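Shift handover at the Otcombe plant: questions for a line supervisor

11 Feb 2022

The packing hall at Otcombe runs two shifts, and the overlap between them used to last as long as it took one crew to get its coats on. The supervisor we spoke to has been in charge of the early shift since 2000 and asked to be identified only by job. We met in the break room after the early crew had gone home.

The first question was what a handover is supposed to do.

"It tells the next person what they're walking into," the supervisor said. "Which line is slow, which guard is off for repair, who is new. If a pallet wrapper has been jamming since ten in the morning, the late crew should know that before they switch it on."

For years the information was passed along by word of mouth. The outgoing supervisor would catch the incoming one somewhere near the time clock and say what came to mind. On a busy day the two missed each other. The plant kept a logbook, but it was used for output numbers and very little else.

The change came after a near miss in June. A mechanic had left a conveyor section unlocked while he waited for a part from Grosaseck, which supplies most of the belts and rollers on the site. He told his own supervisor. The message didn't reach the late shift, and an operator started the line with the side panel still off. No injury resulted, but the supervisor counts it as the worst afternoon of the job.

"I had known about the panel. I'd been told at lunch. I went home with it in my head."

The plant now sets aside 14 minutes for the handover, paid, with both supervisors present. The figure came from timing a few of them with a form in hand. Management had first offered ten, and the supervisor said that ten was enough on a good day and no use on a bad one.

The form is a single sheet. It has a box for each line, a box for equipment locked out or under repair, and a box for people: new hires, anyone on light duty, anyone who left early. The two supervisors walk the floor with it and both sign at the end. The walk starts at the loading doors and finishes at the charging station for the lift trucks.

"The walk matters more than the paper. I can write 'spill at door three' and you'll read it as a wet spot. When you see it you go and get the absorbent." 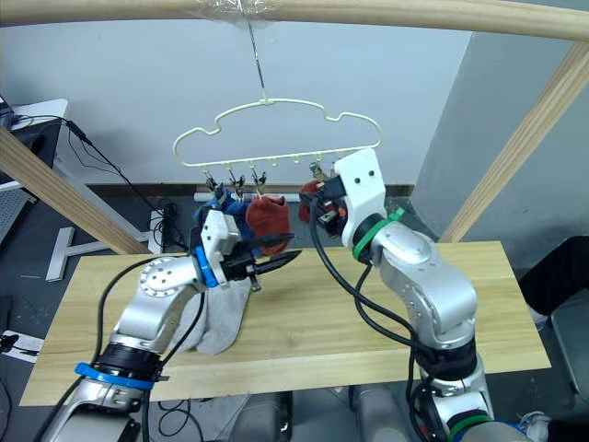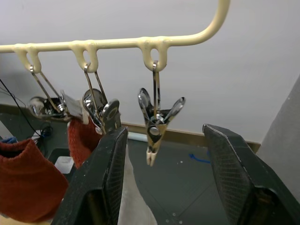 Socks and metal clips on a cream-colored plastic hanger.

We asked whether the crews had objected. Some had. The operators didn't like waiting at their stations while two people with a clipboard went past, and a few felt they were being checked on. The supervisor dealt with that by asking each operator one question on the walk, always the same one: what would you want to know if you were starting now?

"The first week I got shrugs. Then somebody told me the stop button on line four was sticking. That button had been sticking for a month. I'd walked by it every day."

The sheets go into a binder in the supervisors' office. A software package called Toklow was tried for a while, with the form on a tablet. The tablet was hard to use in gloves and the wireless signal dropped out behind the racking, so the plant went back to paper. The sister site at Fodor still uses the tablets and is happy with them. Its building is smaller.

Asked what a new supervisor tends to get wrong, the answer was quick.

"They clean it up. They don't want to hand over a mess, so they write that everything is fine and try to fix the rest before they leave. Then they run out of time and it still says fine. I'd sooner get a sheet full of problems."

There is a second mistake, which is to let the incoming supervisor skip the walk when the shift has been quiet. The supervisor did this twice last winter and stopped after finding a fire door blocked by empty pallets. The sheet for that day had nothing on it.

The maintenance team now has its own line on the form, and a mechanic with a job still open joins the walk as far as that machine. Locks and tags are checked by hand. If the person who placed a lock is leaving, the lock is changed over with the next mechanic standing there.

The next step is to bring the cleaning contractor into the same routine. The contractor's crew arrives between shifts and works to its own schedule, and at present it gets its instructions by phone. The supervisor would like them on the floor five minutes earlier and expects to spend most of the spring arguing over who pays for it.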